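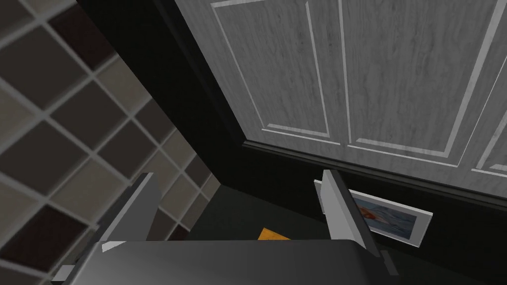 Search this site
Home | Handouts | Parts list | Bench rules

Handout 3: Two-finger gripper, wrist view and simulation
Stirex workshop build. Revised 5/23/21

3.1 Scope
The Grukov arm is fitted with a parallel gripper. Before any motion on the real bench, each pick is run in the simulator with the view taken from the wrist. Arms without a passing run stay powered off.

3.2 Finger settings
Full opening is 75 mm. Set the software limit to 70 mm – the last few millimeters load the end stop. Fingers must be open and empty at the start of every run.

3.3 Reading the wrist view
The view tilts with the wrist, so walls and door edges run diagonally. Do not use them as a level. The gripper body hides whatever lies close behind its upper edge. In the sample view only the tip of the orange-yellow object clears the body, and the right finger overlaps one end of the framed picture on the floor. Neither pose should be estimated from that view alone. Back off along the approach axis and take a second one.

3.4 Lighting
The default room has a near-black floor. Raise the ambient level before tuning any edge threshold. Values from the January handout (Prodent mount) no longer apply.

3.5 To hand in
Log file, joint limits, one wrist view per pick. Use the Leitão naming scheme.

197 views | 3 comments | Share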